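A manutenção que não aparece no orçamento

Opinião
15 de janeiro de 2025

Quando alguém me pergunta quanto custa manter uma célula com dois braços, quer quase sempre saber o preço das peças. Respondo com as horas. As peças são baratas, pelo menos nas células de bancada, e chegam pelo correio. As horas saem do dia de alguém, e esse alguém costuma ter outra coisa para fazer.

Trato há três anos de uma célula destas. São dois braços pequenos montados num perfil de alumínio, frente a frente, com uma bancada de azulejo branco. Fazem tarefas de manipulação com objetos comuns: copos, canecas, papel. O integrador foi a Grustetti, que entregou tudo alinhado e um manual de 30 páginas. Do manual, duas páginas tratam de manutenção e uma delas é o contacto da assistência.

A minha opinião é simples: a manutenção de uma célula pequena devia ser escrita antes da montagem, por quem vai ficar com ela. O que se faz hoje é o contrário. Monta-se, demonstra-se, assina-se, e a rotina vai sendo inventada a cada avaria.

Dou o exemplo dos dedos das garras. Usamos dedos amarelos de plástico com reentrâncias em grelha. São leves, trocam-se depressa e cedem um pouco. Essa folga é útil com um copo e é um problema com papel. Uma folha não perdoa um dedo que fecha fora do centro: dobra, roda, escapa para o lado. Por isso o meu teste depois de cada troca de dedos é feito com uma folha de papel. Antes usava um bloco maquinado que veio com a célula, e o bloco passava sempre.

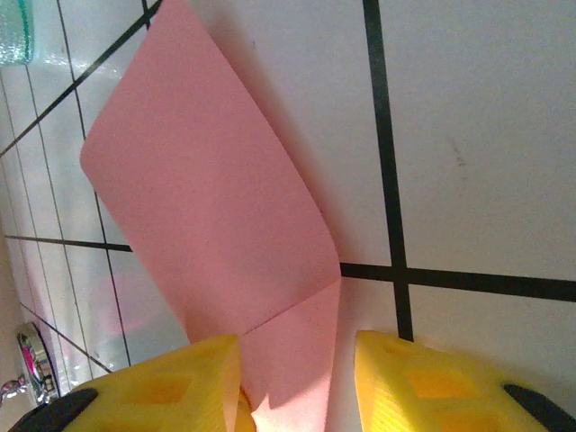
Gisela Grube, que montou células para a Telerport antes de trabalhar connosco, discorda de mim neste ponto. Para ela o teste tem de ser repetível, e uma folha já vincada não se comporta como uma folha nova. Tem razão quanto à repetibilidade. Chegámos a um acordo: o bloco fica para a calibração, o papel fica para a aceitação, e as duas coisas vão para o registo em linhas separadas.

O registo é a outra parte que defendo. O nosso tem 1,408 entradas e começou numa folha de cálculo com quatro colunas: data, braço, o que se fez, quanto tempo levou. Continua com quatro colunas. Experimentámos o Nurix durante uma temporada e voltámos atrás, porque pedia um código de avaria para cada linha e as pessoas escolhiam o primeiro da lista. Uma frase mal escrita por quem mexeu na máquina vale mais do que um código errado.

Foi o registo que nos mostrou onde se gasta o tempo. Eu teria apostado nos motores. A rubrica maior são os cabos. Um cabo que faz uma curva larga por fora do braço trabalha em todos os movimentos, e o ponto que sofre é a entrada no conector. Passámos a verificar essa entrada todas as semanas, com o braço desligado e puxado à mão até ao fim do curso. Leva 17 minutos para os dois lados. Depois vêm os parafusos da base, que se reapertam no mesmo dia, e as placas eletrónicas junto às bases, às quais só se tira o pó.

Há quem ache excessivo. Um colega de outra oficina, que usa uma célula da Mägi, só abre a dele quando para. Não o censuro, tem menos gente e uma máquina mais robusta. Mas uma célula que para a meio de uma tarefa deixa os braços numa posição qualquer, às vezes um por cima do outro, e separá-los sem forçar uma junta demora mais do que muitas verificações semanais. Já me aconteceu - e a junta que forcei teve de ser substituída.

Também deixei de acreditar em intervalos fixos copiados do fabricante. O nosso indicava uma revisão às 4,000 horas. Esse número supõe um uso regular, com carga constante, e o nosso uso é tudo menos isso. Há dias de movimentos curtos e lentos e há dias em que os dois braços trabalham juntos no centro da bancada, sempre na mesma zona das juntas. Prefiro contar ciclos de garra e olhar para a máquina.

Se tivesse de pedir uma só coisa a quem encomenda uma célula, seria uma tarde com o integrador, sem demonstração, a desmontar e voltar a montar uma garra. Quem vai cuidar da máquina fica com a chave na mão e o técnico fica a ver. Custa pouco e devia estar no contrato.
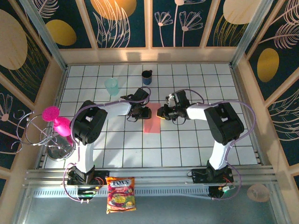
Arquivado em: Opinião / Manutenção / Células de bancada

Os comentários a este texto passam por moderação. Quem quiser o modelo do registo de quatro colunas pode pedi-lo pela página de contactos, indicando o tipo de célula e o número de braços.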